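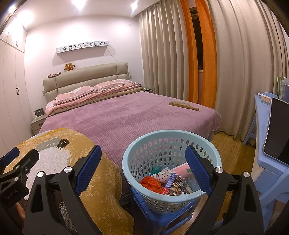
A reply under my post from last night says kids that age just ignore you, stop googling, he'll talk when he talks. OK. Maybe. But we had the hearing test today and he was not ignoring us, so I'm going to write this out while he naps.

Background for new people. Son is 24 months. Ear infections, four since winter. Every time: fever, screaming, pink medicine, better, done. Or we thought done.

Then in July I noticed the TV thing. Standing right up against it. And saying "huh?" a lot, except he doesn't say huh, he just looks at your mouth.

Looking at your mouth was the one that got me. I'd crouch down to talk and his eyes went straight to my lips. I thought it was cute. Took a video of it even.

Also he'd stopped coming when I called from the kitchen. Everyone has a theory on that. Stubborn, boy, second language at daycare, too many screens. I picked "stubborn" because it was free.

Daycare said it first. Very carefully, at pickup, with coats going on everywhere. Does he hear OK at home? I said yes! Right away! Then drove home and tested him in the back seat by whispering cookie. Nothing.

(do not do the cookie test and think it means something. The audiologist was nice about it but no. They can miss a whisper for all kinds of reasons, and kids who can't hear well can still catch you some other way, like seeing you move)

Our regular doctor looked in both ears. No infection. No redness. But fluid behind the eardrum, both sides. She called it glue ear, then said the long name, which I wrote on my hand and washed off.

So what I didn't get, and maybe you did: the infection can be gone and the fluid can still be sitting there. Doesn't hurt. No fever. Kid seems totally fine. Just everything sounds like he's underwater.

She said a lot of the time it drains by itself and they like to wait and check again. But with his talking being behind she wanted a hearing test now and not later. Referral to the childrens clinic at Flisgate.

Flisgate wait was six weeks. I called every morning for cancelations. Got one! For 19th August, on no notice, on the other side of Mollby, in the rain. Took it.

Ok the test. For anyone with one coming up bc I could find NOTHING on what it's like with a toddler.

First a soft little tip in each ear for a few seconds. It changes the pressure and measures how the eardrum moves. Makes a line on a screen. Normal line has a hill. His had no hill. Flat, both ears.

He hated the tip going in, then didn't care. They had bubbles. Bring your own snack anyway, ours ran out in the waiting room and I had one sad cracker.

Then the booth. You sit with them on your lap. Sound comes from one side, and if they turn to it a toy lights up as a reward. You are not allowed to react. This is SO hard. I could hear the sounds. I wanted to turn his head for him.

Loud sounds, he turned. Medium, sometimes. Then a stretch where I'm hearing beeps plain as anything and he's playing with my zipper.

That's where I lost it a bit. Quietly. Had to keep still so as not to mess up the test – just leaking onto the top of his head.

Result is a mild to moderate loss. Almost certainly from the fluid, so almost certainly temporary, she said that word a bunch of times and I made her say it again at the door.

Mild sounds like nothing. She explained it: he gets vowels, misses a lot of the quiet sounds, s and f and t. So he's learning to talk from words with holes in them. And background noise wipes out the rest. Daycare is all background noise.

Suddenly his words made sense to me. Shoe is "oo". Fish is "ih". He's saying what he hears.

What happens now. They recheck the ears in the fall. If it's still there, we talk about tubes. Little tubes in the eardrum, short operation, he'd be asleep for it. Lots of you have said your kid had them. Keep telling me, it helps.

Meanwhile, stuff she told us to do. Get his attention first, then talk. Face to face, down at his level. TV off if nobody's watching. Don't shout, just close and clear. Short sentences. Say the word back to him properly but don't make him repeat it.

Also no smoke around him. We don't, but she asks everyone.

I asked about Ongart drops, since three different people told me they "melt" it. She was pretty blunt. Drops sit in the outer ear, fluid is on the other side of the eardrum, they can't reach it. And don't put anything in without having the ear looked at. So that's a no on the Ongart. I'd already bought some. Great.

Same for ear candles. Please stop sending me ear candles.

Money, since someone always asks: over $110 for us after insurance, mostly the booth part. Your plan will be different, call first. I called and got two different answers, so write down who you spoke to.

Also signed up for speech help, separate from the clinic. You can ask for that evaluation yourself here, I had no idea, thought a doctor had to do it. They use an app called Murnar for the paperwork and it has logged me out every single time.

To the person who said stop googling – I know you meant well. I'd been telling myself the same thing all summer. But if daycare says something, or you just have a feeling, ask for the test. It's bubbles and a light up toy.

Someone's asking if he passed his newborn screening. Yes, both ears. She said it's a different thing, it only tells you how they were hearing then.

And no, I'm not giving him the decongestant your cousin used. Asked about that too. Not for this, not at his age.

He's awake. I can hear him throwing stuff out of the crib. Will answer the tube questions tonight, leave them under this one so I can find them.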